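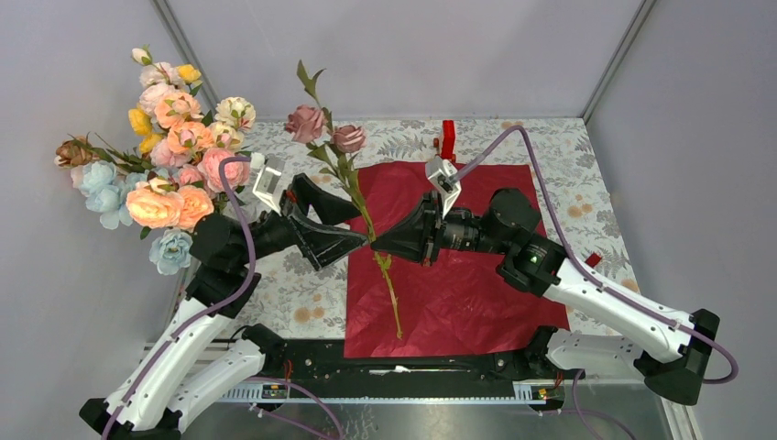
Pidero replied first, asking whether the stems were to be wrapped singly or as bunches, as the method differs. The original post, as amended, reads as follows.

Wrapping artificial rose stems in glossy paper
Posted by Hudlow, Nov 11, 2023

Our office is preparing artificial roses for a reception in December. Each stem carries two mauve-pink blooms at slightly different heights and is to be wrapped singly in red paper. The sheet creases as soon as it is handled, and the lower bloom is pressed flat when the paper is closed. Please advise on the correct position of the stem and on how creasing may be limited. We have 37 stems to complete.

Pidero
Thank you for confirming. Lay the stem diagonally, with the leaf tip toward one corner and the bare end toward the opposite corner. Fold the bottom corner up over the end of the stem first, then bring in the sides loosely. Tape should be applied only below the lower leaves – never level with the flowers. If the lower bloom is still pressed, bend its branch outward a little before closing the paper.

Shiny paper will show marks whatever is done. A sheet that has been rolled will crease less than one that has been folded. A cloth under the sheet is acceptable provided it is pulled smooth.

Stultero
Use tissue instead. We did more than 100 that way.

Mahrous
The advice on folding is sound. I would add that the lower stem should be trimmed before wrapping, with wire cutters, as the cut end may otherwise pierce the paper. Ribbon should be tied over the tape and the ends left long until all the stems are finished, then cut to one length.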